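Play Corner Gets a Sort-Out

The toy library's kitchen tubs came back in August, after a winter doing the rounds, and in no particular order. Whoever packed the Nonditz tub has a relaxed view of what belongs in a kitchen. We pulled out a puzzle piece, half a train track and a borrowing card for member 418, who may collect it from the desk.

Martim Pacheco has drawn up a new list for the inside of each lid. Crockery goes in the bottom, food on top, and the toaster oven travels by itself in the Meireles bag, as it should have all along. Please read the list before you zip anything up. It's in large print, so the usual excuse has expired.
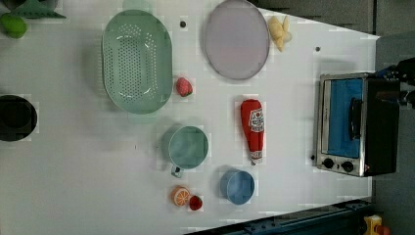 The strawberry is the one to watch. It's small, it's red, and it has a gift for getting under couches. The colander and the mug have never given us any trouble. The ketchup is also fine, though families keep returning it to the bath toys – we don't ask.

Tubs can be borrowed again from Tuesday. Late returns are still 8 dollars, toddlers notwithstanding, and anything sticky should be wiped before it comes home to us.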